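What the Bed Knows

My mother cleaned hotel rooms for most of my childhood, and she could tell you things about strangers that their own families didn't know. She knew who slept on the left. She knew who was homesick, who had been crying, who had come to town for a funeral and who had come for something more fun than that. She never went through a drawer in her life. She got it all from the beds, the way another woman might get it from tea leaves, and she'd come home and tell us over supper with the names left out.

I have been thinking about her a good deal since October, when the place where I work began talking seriously about robots for the rooms. I say "the place where I work" as though it were grand. Dolelis is a long-stay house, somewhere between a hotel and a home, for people who are in town for months of treatment or waiting on a relative who is. We have families, we have older people on their own, and we have a housekeeping crew of 4 on the morning shift, of whom I am the slowest and have been there the longest. The company that owns us, Bisgaard, has a plan called Ekska (I don't know what it stands for, and neither did the pleasant young man who came to tell us about it). Under Ekska, an arm beside the bed would clear what's been left lying on the covers, straighten the blanket, and hand things to a guest who can't easily reach. For now it is all being worked out on a computer, in rooms that somebody has drawn up and furnished down to the books.

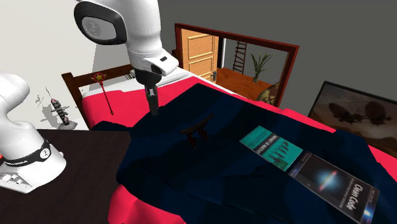 I want to be fair, so let me start with what I like. Bedding is heavy. People who have never made beds for a living think of it as light work, all that snapping of sheets and smoothing of pillows, and they have in mind the one bed they make at home. Try it down a whole corridor. It's the bending and the reaching across that gets you, always from the same side, always with the same shoulder, and mine has been complaining to me since before my youngest was married. If a machine will take the reach out of my day, I'll bring it flowers. I mean that. I have no patience with people who get sentimental over work that they themselves have never had to do, and who want the rest of us to go on doing it because it looks nice and human from the hallway.

I like the patience of it, too. Toshio Nomura, who runs our floor and has sat through more of the presentations than I have, says they try the same small job over and over, shifting things a little each time, and that the software doesn't get short with anybody. Well, I get short with people by the end of a shift. I'm not proud of it, but there it is.

So the shoulder votes yes. The rest of me is harder to bring around, and it took me a while to work out why.

It came to me over a blanket. You'd think a blanket was the simplest thing in the building, and it's really one of the most troublesome, because it never lies the same way two times running. It hides things. I have found hearing aids in blankets, and wedding rings, and half a sandwich, and once a very good pen that the owner had accused his brother-in-law of stealing. You learn to go over a blanket with the flat of your hand before you lift it. Then there are the things that people have put on a bed because they want them there. A book left face up on the covers might be clutter, or it might be the book that a woman is going to read to her husband when he gets back from the clinic at four, and she has left it so that it's the first thing he sees. I know which it is because I talked to her on the stairs.

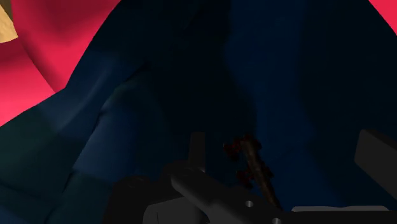
None of that is on any list. When Bisgaard sent someone to write down what we do, he followed us with a form, and the form had boxes for stripping, making, clearing and restocking. He was thorough about it and he was nice to us. He had no box for talking on the stairs, and I don't blame him, since if you'd asked me that morning whether talking on the stairs was part of my job, I would have laughed and said it was what I did when I was supposed to be doing my job.

But this is what I worry about with automation, much more than I worry about the arm itself. You have to write the work down before you can hand it over, and whatever didn't get written down falls on the floor between the person who used to do it and the machine that does it now. Then six months later somebody wonders why the guests seem lonelier, or why the front desk is getting so many calls in the evening, and they hire a consultant.

My cousin worked in the laundry at Nokau when they put in the folding line, and she'll tell you it was a good machine. It folded beautifully. The women who used to fold had stood at one long table, and that table was where you learned that so-and-so was behind on her rent or that somebody's boy was in trouble, and where the new girls were shown how to look after their hands. After the line came in they kept their jobs, every one of them, and they stood at separate stations feeding it. She says she went weeks without finishing a conversation. She left in the end, and when they asked her why, she put down "personal reasons," because what else would you put?

I don't believe it has to go like that. I told Toshio so, at more length than he had time for, bless him, and he asked me to write it out, and so I have. If the arm does the reaching, then let us keep the minutes it saves. Don't give me 2 more corridors. Give me the time to sit down when Mrs. Whoever wants to show me the pictures of the grandchildren, and put it on the schedule in plain words so that no new manager comes along and mistakes it for loafing. Ask the crew what's worth moving and what's worth leaving alone, and ask again after the thing has been running a while, when we'll know better what we're talking about. And let the guest say no. Some people will be delighted to have a machine fetch their glasses at night without having to ring and feel like a bother – I can think of several who would have loved it. Others will want a person or nothing, and they ought to get one without having to explain themselves.

Toshio thinks the company will agree to the schedule part and fight me on the corridors. He's usually right about these things. I've told him that I'm free most afternoons after two, and that they're welcome to come and argue with me while I fold.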